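Skumham Two-Arm Folding Cell - Setup and Care

Supplied by Thongsuk. Part no. 104, list price $1,496 for the rail and panel kit. Arms sold separately.

Both arms bolt to the slotted front rail. Leave the bracket screws finger tight until the arms are square to each other, then torque them down. Run each arm cable along its upper link with enough slack for a full wrist turn - a tight cable will pull out at the gripper end first.

Wipe the gripper fingers every 50 hours. Lint builds up fastest with towels.

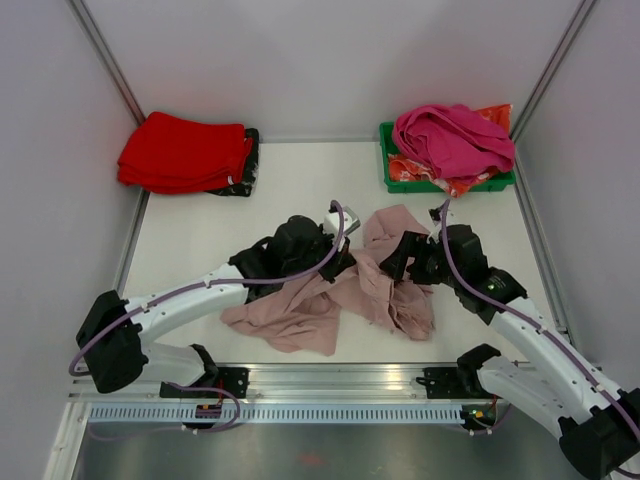

Check the rail bolts again after the first 30 hours. Replacement cables and brackets ship from Wurkorcombe.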